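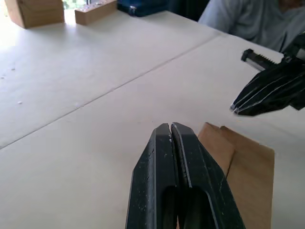

Both arms and the bit of board, Tuesday

Tue 30 November

Well, that was a day. We've been trying to get the two arms to pass a board between them since forever, and this morning it was finally going along nicely, and then the right one just kept coming. No pause, no slow-down, straight past where it was meant to wait. It clipped the fingers on the left arm with a crack I felt in my teeth! I hit the stop (second go, my hand landed beside it the first time, must move that button) and then we all stood there like stunned mullets.

Spent until lunch going through the log. The force limit on the right arm was set to 900. It should be 300. I'm fairly sure I bumped it up myself last week when the Divetti job kept tripping out, and never put it back. So that's me feeling pretty ordinary.

Nothing's bent as far as I can tell, but the fingers were already scratched and covered in white specks so who knows which marks are new. Going to wipe them down tomorrow and have a proper look under the lamp.

New rule on the whiteboard: no hands past the seam in the table while both arms are live. Also emailed Posov about a spare rack, and they reckon January. January! Fine.

Ran it twice more at crawling speed before I left and it waited both times. Still don't trust it. Got home at seven, toast for tea, forgot the bins again.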